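Assunto: Re: [despensa] bandejas com divisórias para temperos

Em Jan 31, 2019, Ferreira escreveu:
> Alguém já usou cesto de vime com divisórias para os potes pequenos?
> Tenho medo de que os mais altos fiquem bambos.

Já, e adorei! Comprei a minha em setembro, na Solosero, e agora levo tudo para a mesa de uma vez (antes eram três viagens até o armário). Os altos vão no compartimento comprido de trás, os baixinhos na frente, e ainda dá para deixar um espaço livre para o saleiro. Meça a prateleira antes, viu? A minha quase não entrou!
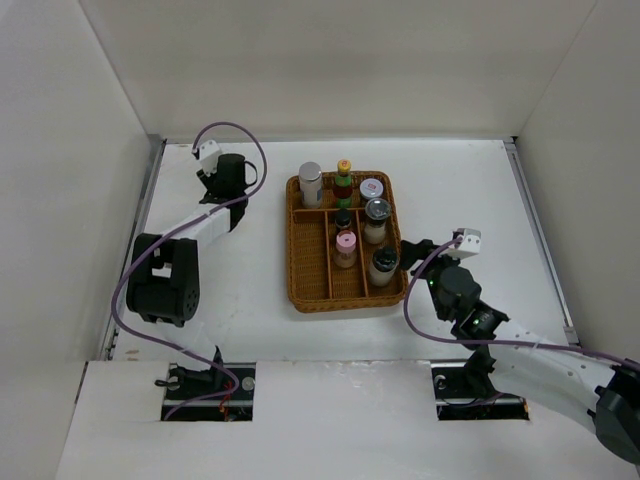 Bandeja trançada com os potes e o frasco verde de tampa amarela lá atrás.

Depois me conte qual escolheu!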